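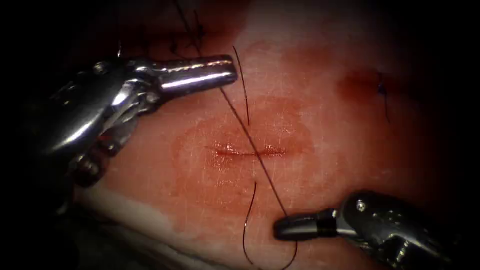
How to Make and Rest a Yeast Dough for Dinner Rolls

Bramwell Baking School, Home Study Pages
Revised 9 January 2024

These instructions cover the basic white dough taught in the first unit of the home study course. The same dough is used later for the Potitz braid and the filled buns. Students should read the page through once before weighing any ingredients.

Ingredients

500 grams bread flour
264 grams whole milk
7 grams instant yeast
45 grams sugar
9 grams salt
1 large egg
60 grams unsalted butter, softened

Please weigh the milk. Measuring cups vary enough to change the dough, and most of the questions sent to the school concern dough that is too wet.

Preparing the dough

1. Warm the milk until it feels barely warm to the finger. Milk that is too hot will kill the yeast.

2. Combine the flour, sugar and yeast in a large bowl. Stir in the salt last.

3. Add the milk and the egg. Mix with a wooden spoon until no dry flour remains, then cover the bowl and leave it for 15 minutes.

4. Turn the dough onto an unfloured counter and knead for eight minutes. It will stick at first. Use a bench scraper to gather it and do not add flour at this stage.

5. Work in the butter one tablespoon at a time. The dough will look torn and greasy before it comes together again. Continue until it is smooth and stretches without breaking.

First rise

6. Place the dough in a lightly oiled bowl and cover it. Leave it in a draft-free place until doubled in size. This takes 60 to 90 minutes in a kitchen at 75 degrees Fahrenheit and longer in a cool one.

7. Press a floured finger into the dough. If the dent fills slowly and only in part, the dough is ready. If it springs back at once, allow another 15 minutes.

Shaping and baking

8. Divide the dough into 12 equal pieces. Roll each under a cupped hand until the top is tight.

9. Arrange the pieces in a buttered 9 by 13 inch pan. Cover and let rise for 40 minutes, or until the rolls touch.

10. Bake at 375 degrees Fahrenheit for 20 to 24 minutes. The center roll should read 190 degrees on a probe thermometer.

Holding the dough overnight

The dough may be refrigerated after step 5 for up to 18 hours. Shape it cold and extend the second rise to 90 minutes.

Students who use the Foltell stand mixer in the teaching kitchen should knead on the second speed for six minutes and add the butter with the machine running.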